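Gripper comparison, spring round

Pictures from our side-by-side of hand-held grippers at the Kodikara workshop. Lutfa Gunawardena set up the table and So-ying Sin kept the log. We tried 3 finger pads in all – bare, ribbed rubber and felt – and the gallery covers the felt ones only. The log for the round has 252 entries, and the full set is filed under job 2601.

The question for this part was simple. Can two people work over the same small stand without getting in each other's way, and does the wrist view stay useful while they do it?
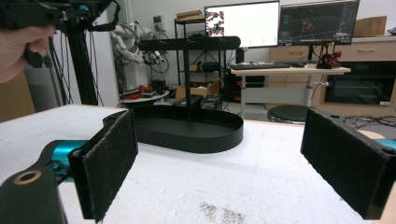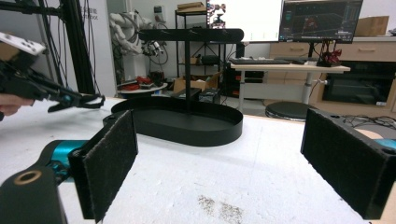 Felt pads over the white table, with the black T-shaped stand between them. 23 March 2022.

Notes from the day:

Felt marks the stand less than the ribbed rubber did, but it picks up dust and needs brushing between runs. We now do this every tenth run.

Both fingers stay in view at the bottom corners, so it is easy to judge how far apart the pads are. Judging height over the bar is harder – Lutfa wants to try a lower camera mount.

The Verkik pads were late and will get their own page in April, along with the Danetti controller. If you have used either one with a hand-held tool, So-ying would like to see your settings.

Next gallery: Brarach arm, cable routing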